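Renting a robot by the month

Small firms that want to try automation usually run into the same wall. The arm itself has become cheaper, but the fitting, the safety work and the programming have not, and a workshop with a dozen staff can spend a year's spare cash before anything gets picked up. Drorach, which began as a supplier of conveyor parts, thinks it has a way round this. Its new service, Cliver, lets a customer plan a picking job in simulation first and rent the hardware only when the plan looks sound.

The service comes in two parts. The first is a planning package called Vass, which runs on an ordinary office computer and costs £65 a month. The second is the rental itself, at £228 a week for an arm, a gripper and a perforated table, with delivery and fitting included. There is no minimum term on the software. The hardware has to be kept for at least 4 weeks.

We were given full use of Vass from October and took delivery of an arm the following month. The test job was one that several readers have asked about: sorting mixed small goods, of the kind that come back to a shop as returns, into a crate.

Setting up a job starts with the table. You choose a size, say where the arm is to be mounted, and then drop objects on to the surface from a library of 1000 everyday shapes. Anything missing from the library can be built from a set of measurements, though this is slow work and the forms are badly laid out. Ours took most of an afternoon. The manual suggests starting with only two or three items, and we would agree with it. 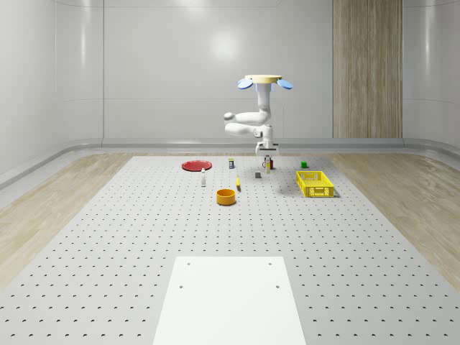
Vass is at its best when it is showing you trouble before you have paid for it. We had asked for an arm hung from above, to leave the edges of the table free for people to work at, and wanted to know how well it would cope with goods placed close together. The small white bottle standing under the gripper has a reddish-brown mug just behind it, and a layout like that is a fair test, as the fingers need room to open without touching the neighbour. Vass flagged the gap as tight and offered another angle of approach. It also let us drag the yellow crate to several other spots and compare the length of each trip. Moving it closer to the middle saved more time than any change we made to the speed of the arm.

The flat items were harder. A plate lying on the table gives the fingers very little to hold, and Vass was too hopeful about it. It passed the pick as safe in every run we tried. On the real table the gripper slid off the rim more often than it held. Drorach says an update will deal with thin edges, and in the meantime sells a suction cup that fits the same wrist. It is charged as an extra, and we think it should be in the box.

Fitting took two of the company's engineers a morning. The overhead mount needs a steel frame, which they brought, and a floor that is close to level, which we had to see to ourselves. The plan was then copied from Vass to the arm over a cable. After that came some 4 hours of small corrections, mainly to heights. Cans, bowls and bottles went into the crate without much fuss from then on. Soft packaging is not supported at all.

Day to day, the arm is quiet and fairly slow. It will not beat a practised person on speed, and Drorach does not claim that it will. Telephone help was good during office hours and absent outside them, a weakness for anyone running an evening shift.

The nearest rival we have used is Cluvar, which rents a similar arm for less but leaves the planning to the customer. A firm with its own programmer may well prefer that. For everyone else, a month or two with Vass alone is a cheap way to find out whether the job suits a robot. Customers who go on to rent get one month of the software fee taken off their first bill.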